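Skerell Toy and Play Library
Progress report to the MacAulay Fund
Apr 6, 2021

Purpose of the grant

The MacAulay Fund awarded us a small equipment grant to refit the lending room at Skerell. The money was for new shelving, storage for small parts, and the cleaning and relabelling of the toy stock. This report covers the work up to the end of last month and sets out what is left to do before we reopen to families.

Work completed

The old metal racking has gone. It was too high for most children and two of the bays had started to lean. We offered it to the allotment society, who collected it, so there was no disposal charge.

The replacement units are open wooden ones, ordered from Tavberg. We chose wood after visiting the Zuvville library, where similar units have stood up to several years of use by under-fives. The first delivery arrived on time. The second was a week late and one of the shelf boards in it was split along its length. Tavberg replaced the board without argument and we were not charged for carriage.

Every unit has been fixed to the wall at the top. Our original application did not allow for fixings, and the brackets and wall plugs came to £136. We have taken this from the contingency line, as agreed by email. The wall behind the door is plasterboard and needed a different type of plug from the others, which took an extra afternoon.

The floor was cleaned before the units went in. We did not replace the vinyl. It is worn near the radiator but sound, and we would sooner put the money towards stock.

The stock

Before the refit our catalogue listed 485 items. We checked every one against its card. A good number were missing pieces, and a smaller number were missing altogether, mostly from loans made before the present card system. After removing anything broken or unsafe, or too far gone to clean, we have 300 items fit to lend. That is fewer than we had hoped for when we applied, but the old figure had not been checked for a long time and was never reliable.

Soft toys have been the slowest part of the job. Each one is washed, dried fully, and then checked for loose seams, eyes and labels before it gets a number. Any toy with stick-on or glued eyes has been withdrawn from the under-three section. Toys with embroidered eyes can go to any age group and have been given a green tag in the catalogue.

Puzzles and construction sets have been moved into lidded tubs with a contents list inside the lid. Nearly 288 of the items now have a new label. The remainder are waiting for a second roll, as the first batch of labels peeled off fabric and had to be redone with sewn-in tape.

Arranging the shelves

We have kept to a simple rule for the layout. Soft toys and large items go low down, where children can reach them and where nothing heavy can fall. Boxed games and anything with small parts go higher up and are handed out by an adult. Shelves are being filled one at a time, and a shelf is left clear until everything meant for it has been checked.

A soft toy beside the shelving, and one of the compartments:

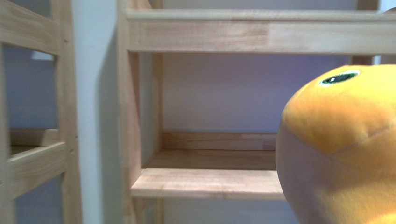
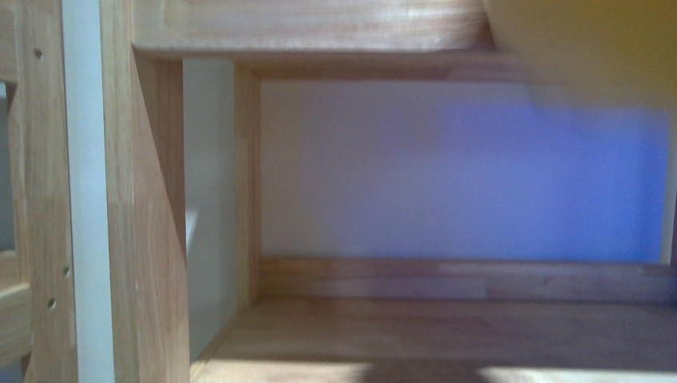
The compartments are deeper than those on the old racking, so a large soft toy will sit fully inside without tipping forward. The drawback is that small items get pushed to the back and forgotten. We plan to try shallow trays on two of the shelves and see whether they help.

Still to do

The remaining labels need to be sewn in. The loan cards have to be rewritten to match the new numbers, and we have started with the under-threes. We also need a low bench for parents near the entrance, which was in the original plan but was out of stock when we ordered. Tavberg expect to have it again in May.

Spending

Shelving and delivery came in slightly under the quoted price. Cleaning materials went slightly over. Apart from the wall fixings there have been no unplanned costs. Copies of all invoices are attached, and the balance is being held for the bench and the trays. If the bench is delayed again we will write to ask whether the money can be carried forward.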